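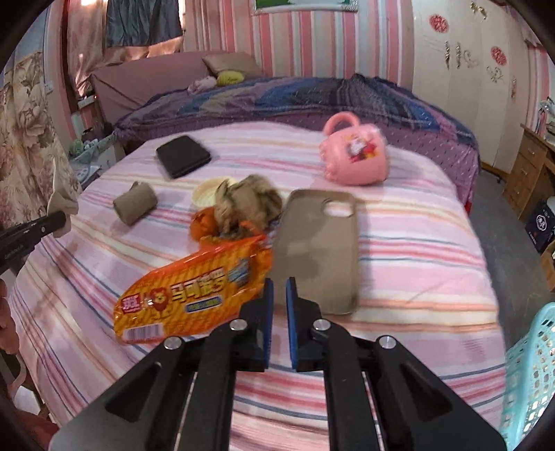

Phone case on the striped sheets.

So they've gone and made a third season of Koltthorpe, and I've watched all of it, in bed, over two nights, like a person with no responsibilities.

If you skipped it the first time around, it's the one about the ferry inspector who moves back to her hometown and finds that everyone there is either lying to her or related to her. Season one was great. Season two was mostly people standing on a dock in nice coats. I said I was done after that finale, and I told several people I was done, and a couple of them have now brought it up.

The new season picks up 4 years later. You can tell because the lead has bangs. Her brother is out of prison and running a bakery, which the show treats as more suspicious than the thing he went to prison for. There's also a rival detective from Stonitz, the next town over, who chews through every scene he's in and deserves his own series, preferably one where he never has to go near the dock.

The first 2 episodes are slow. I mean I got up, made toast, came back, and the same two people were still looking at the same letter. Then episode three opens with the flood and I forgot I had toast.

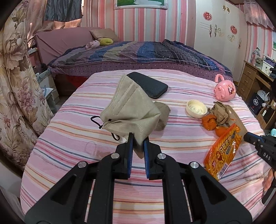

My one real gripe is the Grurnaleck business. The show has been hinting at that shipping company since the pilot, with the logo on the mugs and the van that keeps driving past, and now we get the big answer in a single conversation in a parking lot. A parking lot! I sat through an entire episode about a regatta for this. I wanted a boardroom and at least one person pushed into a harbor.

The music is better, though. They dropped the sad whistling from the opening credits and replaced it with something from the year 2000 or that wants to be, all fuzzy drum machine, and I haven't been skipping it. The costume department has also discovered a color other than gray, even if they only gave it to the villain.

As for whether there'll be a fourth season, the last shot is a boat called the Costache leaving with somebody on board who is supposed to be dead, so I'm guessing the writers have plans. I've already told everyone I won't be watching it. My theory is that it's the brother's old cellmate, going by the hat.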